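4.2 Shelf life of hanging retail packs

Blister cards in the sample were drawn from store stock and coded by print date, seal type and hanging slot.

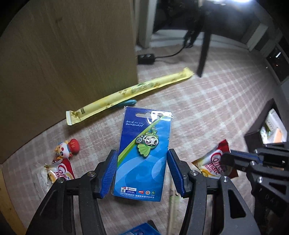

Figure 3. Blister card with punched hanging slot and clear plastic bubble, printed "2016 中国·昆山 KUNSHAN".

Odukoya objects that print date is a poor stand-in for pack age, as cards are often printed in bulk and sealed much later. We accept the point in part. In the Tedard records, where both dates are known, the gap was short for most lines but long for seasonal goods, and seasonal goods were therefore dropped from the age model.

The remaining set held 3,129 packs, of which 1,250 came from the Shehu warehouse and the rest from Vukano. Seal failure was scored by peel test at the lower edge of the bubble. Packs with any earlier damage to the card were scored apart — they failed early under load and would have biased the slope. Storage humidity had a larger effect than age in both sites, and the two terms were only weakly related. Coated board did better than uncoated board at high humidity; at low humidity the difference was within test error.

A second rater, Coutinho, rescored a subset from February without access to the first scores. Agreement was high for full failure and lower for partial lift, where the scoring guide leaves room for judgment. Partial lift is reported separately in Table 5.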